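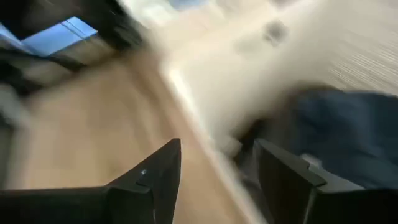

Where Do Deleted Files Go?

May
By Sebastián Jara

Let's say you wrote a story about a dragon who hates soup. You saved it on the computer. Then you decided it was the worst story ever written by a human being, so you clicked on it and pressed Delete. The dragon vanished. You went to get a snack.

So where is the dragon now?

Most people think deleting a file is like throwing a piece of paper into a fire. Poof, ashes, the end. Computers are much lazier than that. When you delete a file, the computer does the smallest amount of work it can get away with, a bit like you when somebody says "clean your room."

First stop: the trash can

On most computers, a deleted file goes into a folder with a picture of a garbage can on it. Some computers call it the Trash and some call it the Recycle Bin, which sounds as if your old homework will be turned into egg cartons. It won't.

This folder is really just another folder. Your story is sitting in there, whole and unharmed, every word of it. If you open the trash, find the dragon and choose Restore or Put Back, the file goes right back where it came from. Grown-ups do this all the time, usually while breathing loudly.

Second stop: the list

Now suppose you empty the trash. The computer asks if you are sure. You say yes, because everybody says yes without reading the question. Now the dragon must be gone, right?

Well, sort of. To see why, we have to visit a library.

Imagine the library in a town called Flatton. It has 200 shelves, and the books are not in any order you or I would understand. A dinosaur book might be next to a cookbook. Part one of a long story might be on shelf 12 and part two on shelf 52. You could walk around in there until your shoes wore out.

Luckily, there is a librarian named Mrs. Tully, and Mrs. Tully has a list. The list says where every book is. Ask her for the dinosaur book and she looks at the list, goes to the correct shelf and hands it to you.

Your computer's storage works a lot like that library. Files are kept in small pieces, and the pieces can be spread all over the place. The computer keeps a list of which pieces belong to which file and where they are. No list, no files – just a huge pile of ones and zeros.

Now, what does Mrs. Tully do when you tell her to get rid of a book? Does she walk to the shelf, pick up the book and carry it to the dumpster? She does not. It's hot, and her knees hurt. She takes out her pencil and crosses the book off the list. Next to that shelf she writes "free space."

The book may still be on the shelf. But if you ask for it, she will look at her list and tell you there is no such book.

Then somebody sits on the dragon

One day a new book arrives. Mrs. Tully needs somewhere to put it, so she checks her list for a free shelf. There's one! She takes whatever old thing is there, shoves it out and puts the new book in its place.

Computers do this too. It is called overwriting. You save a photo of your cat, and the computer puts the pieces of the cat on top of the pieces of the dragon. Once that happens, that part of the dragon is gone for good. You might lose the middle of the story first, or the end.

When will it happen? That depends. If you save lots of new things, it could be soon. If the computer has lots of free space, it could be months.

Some computers clean up faster

Many newer computers and phones use a kind of storage called a solid-state drive. These drives like to have their empty shelves properly empty, so they are ready for the next file. The computer tells the drive which pieces nobody wants anymore, and the drive clears them out when it has a quiet moment. In that library, Mrs. Tully has hired a very keen helper with a broom, and you may have a lot less time to change your mind.

Can you get a file back?

If it is still in the trash, yes, easily. If the trash has been emptied, maybe. There are special programs that ignore the list and go look at the shelves themselves. Sometimes they find the whole file. Sometimes they find half a dragon.

If you ever lose something you really need, do these 3 things:

Stop using the computer. Every new file could land on top of the old one. This includes games. Yes, that one too.

Tell an adult. They will find out anyway.

Check for a backup. A backup is a copy kept somewhere else, like on another drive or online. People who have backups are calm and rather smug. You can be one of them.

As for the dragon who hates soup, go and look in the trash before you write him off. He may be better than you remember. The worst story I ever wrote was called "Skemitz the Potato King," and I would give a whole week of desserts to have it back.

Related

Why Does My Computer Need to Restart?
What Is a Folder, and Who Put That There?
Passwords: Why "Password" Is a Bad One
Ulero and the Very Slow Download (a story)
How Big Is a Gigabyte?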